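Humport Reading Rooms: progress to the end of May

It has been a lovely few months! The Monday story group now has 23 regulars, and we have lent 408 books since opening, well ahead of where Jouko Manninen and I thought we'd be.

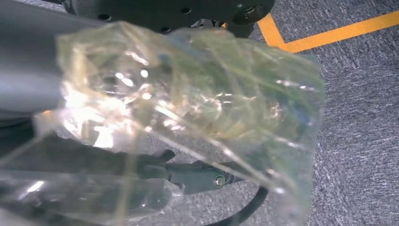 The large-print shelf is the real surprise. It empties every week, mostly thrillers, and your grant has let us order more (the second box is due from Trusalau shortly).

Ottavio Dal Bello has started an Italian hour at 5, with biscuits, and people stay on long after it ends.
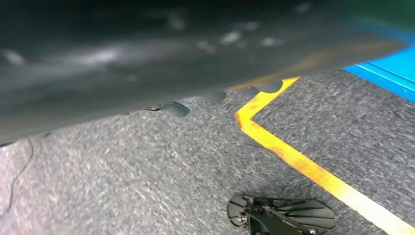 Spending is on track. We have £700 left for the summer, most of it meant for picture books and a few audio players.

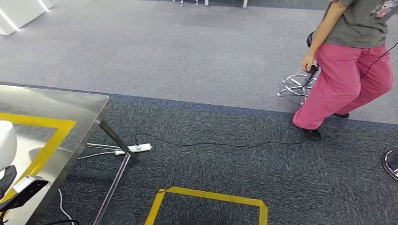 Next we'd like to try a quiet evening for teenagers, who keep asking for one. Jouko wants beanbags for it and I'm coming round to the idea. The two greys of carpet, light and dark, already split the floor nicely, so the readers could have the darker part and the homework crowd the other. We'll send costs with the next report.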